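3.2 Who took part, and how we came to know them

The repair evenings at Wysocka had been going for some years before either of us set foot in one, and we owe our first invitation to Irena Szulc, who also lent us her notes from the earliest meetings. By April we had spoken with 29 regular visitors, most of them over a cup of tea and a good many of them more than once. We had meant to keep to a fixed list of questions - we gave that up quite early, as people so plainly preferred to begin with the thing they had brought in and work outwards from there.

Figure 4. A round circuit board with an open centre, lying on a yellow surface.

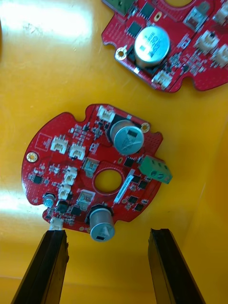

3.3 Why people mend things

Saving money came up less often than we had expected. Mieczysław Kubiak, who was kind enough to talk to us on three separate evenings, spoke mainly of his late father's radio and the pleasure of hearing it in the kitchen again. Others told us they disliked throwing away something they had once chosen with care, and Jakubowski's earlier study in Luvov found much the same feeling among older flat-dwellers.
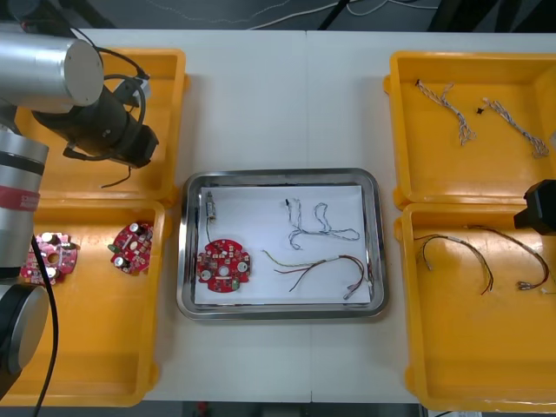
Of the 29, the younger visitors were a little more inclined to talk about waste in general, and about what their own children might think of them one day. We would not want to make too much of this, for the two groups sat at the same tables and borrowed one another's phrases quite freely.

Company was the other great theme. Lise Li described a whole winter in which she brought the same toaster four times, knowing perfectly well that it was past saving,

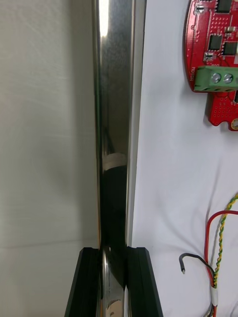 and she was by no means alone in treating the repair as a reason to come out of the house. We return to this in section 5, where the diaries give a fuller picture of how such friendships carried on between meetings.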